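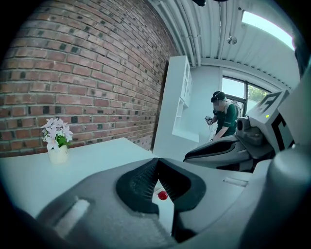 Il paraît que le cinéma d'horreur n'a plus rien à raconter depuis qu'on entend tout trop fort. La remarque m'est arrivée par écrit après ma dernière causerie, sans signature, et elle ajoutait que les films d'aujourd'hui « crient avant d'avoir peur ». J'ai trouvé la formule un peu sévère, mais je la garde comme point de départ, parce qu'elle touche au sujet de ce soir : le son dans le film d'épouvante.

Accueil | Programme | Causeries | Salle Plasano | Nous écrire

Notes pour la causerie du lun. 11 juillet

(Saluer, laisser les gens s'asseoir, rappeler que le bar reste ouvert jusqu'à l'entracte. Ne pas commencer tant que la porte du fond grince, même si pour une fois le grincement serait à propos !)

Bonsoir à toutes et à tous, et merci d'être venus vous enfermer dans le noir par une si belle soirée. Je vous parlerai surtout de trois films que j'aime tendrement, avec leurs défauts, et je vous demanderai de temps en temps de fermer les yeux.

1. « La Maison Plinby »
Commencer par l'extrait de l'escalier, sans l'image. Six marches, un silence, puis une septième qu'on attend et qui ne vient pas. Demander à la salle ce qu'elle a imaginé (laisser parler, les réponses sont toujours plus jolies que les miennes). Repasser ensuite l'extrait avec l'image : l'escalier est vide du début à la fin. Dire combien ce petit film fauché, tourné en 9 jours, doit à son preneur de son, qui avait compris qu'un plancher coûte moins cher qu'un monstre.

2. « Lei »
Attention, prononcer à l'italienne, on me l'a reproché en janvier. C'est le plus difficile des trois et je ne veux décourager personne : on y parle très peu, et l'héroïne chantonne la même berceuse, chaque fois un rien plus lentement. À la première vision je ne m'en étais pas aperçu, je me sentais seulement de plus en plus mal à l'aise dans mon fauteuil. Passer la première berceuse et la dernière à la suite, sans commentaire entre les deux. (Monter le volume d'un cran pour la seconde, le transfert est faible.)

Si le temps presse, sauter la digression sur l'orgue. Sinon la faire, j'y tiens.

3. « Flirkora »
Là, je sais que les avis sont partagés, et c'est très bien ainsi. Oui, le film hurle. Oui, la scène de la grange fait sursauter comme un vulgaire pétard. Mais écoutez ce qui précède : le vent baisse, les grillons s'arrêtent, on n'entend plus que la respiration du garçon, et cela dure assez longtemps pour qu'on se mette à respirer avec lui. Le cri, quand il arrive, a été préparé avec une patience d'horloger. Revenir ici au billet du début et demander à la salle si, dans ce cas précis, le film crie vraiment avant d'avoir peur. Je crois que non, mais je me laisserai volontiers contredire.

Questions. Prévoir qu'on m'interrogera sur les remakes (répondre brièvement, je m'emporte). Pour ceux qui voudraient revoir « Lei » chez eux, signaler que la copie restaurée est bien meilleure au casque.

Rendre la clé de la cabine en partant.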